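Lauritsen Home & Garden Forum > Walls and Finishes > Flat or low sheen for a hallway?

Flestus
Posted 16 Oct 2020

We're repainting the hallway and the two bedrooms off it before December. The hall gets no direct sun but the light from the front door rakes along one wall and shows up every patch. The painter who quoted (439 for labour on the hall, paint extra) wants to use low sheen. I had my heart set on flat. I like the colour to look the same from either end.

Two kids, one dog. Would you go flat in a hallway?

karri_gumleaf
No. We did flat in ours and had fingerprints at kid height inside a fortnight. They rub off but the rubbing leaves a shiny spot, so you swap one mark for another.

Letamden
I'd go flat. The newer washable ones are a lot better than what karri is describing. If the wall has been patched, low sheen will show you every join when the front door is open. Which grey are you thinking of?

Flestus
Leaning towards a warm grey, or a charcoal on the end wall only. I've been looking at how dark greys go when the light comes from overhead, as ours does from the downlights.

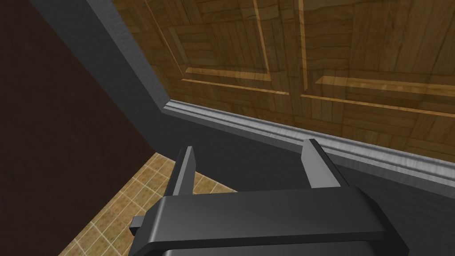

Charcoal, matte, lit from above. Top face a bit lighter than the front.

Same colour on both faces and it still looks like two. That's more or less what I'd expect on the end wall and the little ledge over the meter box.

dropsheet
Charcoal on an end wall is fine, but do the ledge in the trim colour. Dust shows on dark horizontal surfaces. I dust mine every 4 days and it still looks neglected.

Also, get the sample pot and paint a piece of board, then stand it in the hall morning and night. Don't paint the sample on the wall. You'll see the edge of it through the finish coats.

karri_gumleaf
Agree on the board. Disagree on charcoal in a hall with no sun. It'll feel like a tunnel.

Letamden
Depends on the width. Ours is narrow and the dark end wall makes it look longer, if anything. The side walls are a pale grey, nearly off-white.

Flestus
Pale grey on the sides was my other thought, but I worry about it going blotchy. The side with the door light would look white and the rest would look dirty.
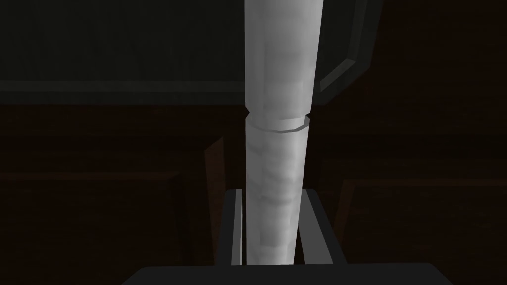 Pale grey, brighter on the left, darker on the right.

The change on a flat wall would be gentler than on something round, but you get the idea.

dropsheet
Blotchy on a real wall is nearly always the prep. Patches soak up more paint than the rest. Seal the patches first, then 2 full coats, and cut in and roll one wall at a time so you keep a wet edge. If you stop for lunch halfway along you will see where you stopped.

lundeck_reno
Painter here, working around Lundeck. I'd do low sheen on the side walls and flat on the end wall. People brush along the sides, they hardly touch the end. A good washable flat cost me 149 for the big tin last time and you'd have plenty left over for the bedrooms.

karri_gumleaf
Two sheens in one hallway will look odd where they meet.

lundeck_reno
It's a different colour at that corner anyway. I've done over a dozen like that and haven't had one complaint.

Flestus
Okay, going to get sample boards done in the charcoal and two pale greys. Will ask the painter whether sealing the patches is in the quote, it isn't mentioned.

Letamden
Ask about sanding as well. Ours wasn't included.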